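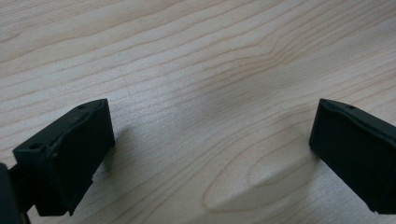 Two Hand-Held Grippers, One Table
A month of side-by-side trials shows how much of a gripper comparison depends on the fingers, and how much on where the camera is bolted

By Lizeth Rengifo

The argument over parallel-jaw grippers usually starts with force. Data sheets list it first, buyers sort by it, and most bench tests are set up to measure it. For hand-held units, where a person carries the gripper and a camera records what it does, force comes well down the list. An operator who feels a part slipping will squeeze harder. A camera that loses sight of the contact has no such remedy.

The workshop at Illgate compared two such units over a single trial period: the Furside, which closes by a trigger and cable, and the Quintero, which uses a rack and pinion behind the grip. Both carry a wide-angle camera mounted above the fingers and looking forward. Both ship with block-shaped finger pads. The aim was to pick one for a kitting project in which operators demonstrate the task by hand and a fixed arm is later trained on the recordings.

Each unit was used for 1900 recorded grasps, split across 11 part types. The parts ran from a molded bottle cap to a length of soft tubing, and included a flat steel washer that every gripper in the building has trouble with. Grasps were made on a plain table under diffuse overhead light. Operators changed units every 30 minutes to keep fatigue from favoring either one.

Finger geometry

Rigid block pads are easy to make and easy to replace. Their flat inner faces give good contact on anything with parallel sides, and the position of the contact patch is easy to predict from the jaw opening. Round parts are less well served. A cylinder held between two flats touches along two lines, and any error in the approach angle turns it about its own axis as the jaws close.

The Quintero held alignment better through the full stroke. Its two fingers share one pinion, so neither can lead the other. The Furside cable stretches, and by the second week the left finger was reaching the part first. The offset was 2 millimeters at the pad when it was measured, enough to push a light part sideways before the second pad arrived. Retensioning the cable took a hex key and a few minutes, and the offset came back more slowly the second time.

Whether this matters depends on the use. On a bench, the operator compensates without thinking about it, drifting the wrist a little toward the late finger. The drift is then in the recording. A policy trained on it will reproduce a wrist motion meant for a worn cable, on an arm whose jaws close evenly.

What the camera sees

Camera placement separated the units more than the mechanisms did. In a forward-looking mount, the fingers take up the lower part of the view and the work surface fills the rest. Raising the camera shows more table and less contact. Lowering it brings the pads up the image until they hide the part.

The Furside mount has a single fixed height. The Quintero has a slotted bracket with no index marks, and this caused the one serious loss of data in the trial. The bracket was removed for cleaning and refitted slightly off center, and a full session was recorded before the change was found. One pad sat larger and nearer in the view than the other. The footage was usable for review but did not match the calibration, and it was dropped from the training set.

A printed spacer now fixes the bracket. Any team using the same unit should make one before recording anything.

Pad color is a related question. Matte black gives high contrast against a pale table and throws back little glare, which helps when the jaw opening is being estimated from the image. Against dark parts the advantage disappears. Black rubber tubing between black pads produced the poorest opening estimates of any part in the set, on both units. Fiducial tags on the fingers solve the problem at the cost of some bulk near the tip – Cirholm, which makes the tracking software used at Illgate, supports them – but the tags have to stay visible at every opening, and on the Furside they left the view when the jaws were fully open.

The work surface

Table finish received more attention than planned. Wood grain is a useful background for visual tracking. It offers fine detail at every point, with bends and loops that do not repeat the way a printed grid does, and the tracker held its position on bare wood better than on the white laminate bench used in an earlier trial. Laminate gave it almost nothing to follow once the parts were cleared.

Soft shadows under the pads turned out to be worth keeping. Reviewers marking the recordings by hand used the shadow to judge height above the table, and agreed with one another more often when it was present. A ring light fitted to the Quintero in December had removed most of it. The ring light is now in a drawer.

Results

Across the full part list the Quintero completed more grasps at the first attempt, with most of the difference coming from the light parts. On the heavy parts the two units could not be separated. The steel washer defeated both. Rigid pads cannot get beneath a thin flat part, and operators ended up sliding it to the table edge, a method the fixed arm has no room to copy.

The Furside is the lighter of the two and every operator preferred it over a long session. Its trigger has a shorter pull, and the balance point sits inside the hand. The Quintero is front-heavy, and wrist complaints began on the first day.

Illgate chose the Quintero, with the spacer fitted and a counterweight on the rear of the grip. A thinner pad with a beveled tip is being cut for the washer. The Furside stays in use for heavy parts, and its cable tension is checked at the start of each shift.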